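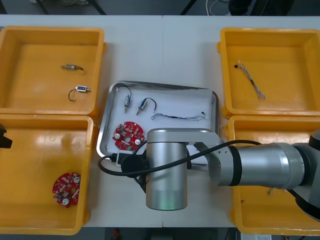
Unit 2: Sorting and Checking Small Electrical Parts
Bench Skills, Clandia Training Center
Handout prepared by Begoña Goicoechea. Bench sessions: Slamet Lumbantobing.

Bring this handout to the bench. The wiring diagrams are in the Unit 1 packet and are not repeated.

1. Kinds of parts

Solenoid. A coil of wire around a movable metal plunger. When current runs through the coil, the plunger is pulled in. Most small solenoids have two leads, and on a plain DC type with no diode fitted the leads can be connected either way around. If there is a label on the body, it usually gives the voltage and sometimes the duty cycle. Copy both to your sheet.

Wire harness. Two or more wires grouped together, often with a connector at one or both ends. The strands may be twisted, taped or sleeved. A harness is recorded as one part, whatever the number of wires in it.

Circuit board. Boards go by outline and color first (round red, square green), then by the number printed on them if you can find one. Hold a board by its edges.

Loose connector. A plug or socket housing with no board attached. Check whether there are contacts inside before you sort it. Empty housings go with hardware.

2. Laying out the tray

Use a shallow tray with a raised rim. Plungers can slide out of some solenoids when tipped, and a plunger separated from its body is hard to match again.

Place parts in a single layer with a gap between them. Leads should not cross a neighboring part. If a lead has a strong curl, leave it curled. Straightening it at the solder joint is the most common way parts get damaged in this unit.

Metal trays conduct. Nothing in the tray may be connected to a supply. Carry the part to the test mat first.

3. Coil check

Set the meter to ohms, 2000 range. Touch the probes together and note the reading. Then measure across the two solenoid leads.

A reading close to the value on the parts list: pass.
A reading near zero: shorted coil, reject.
No reading: open coil or broken lead. Move the lead gently and measure again before you reject it.

Push the plunger in with one finger and let it go. It should move without scraping. Spring-return types should come back on their own. Write "no spring" for the others so they are not marked as faults.

4. Harness check

Use the continuity setting. Test each wire end to end, then each wire against the others. Record by color. Gray and blue are easy to mix up under the bench lamps, so read them near the window if you are unsure.

5. Recording

Each line on the sheet needs the part type, label text, reading and result. Part numbers start at 799 for this group. Do not reuse a number after a reject.

6. Before the next session

Finish your sheet and read the Volline section of the course reader, pages 2 to 7. Slamet will go over duty cycle at the start.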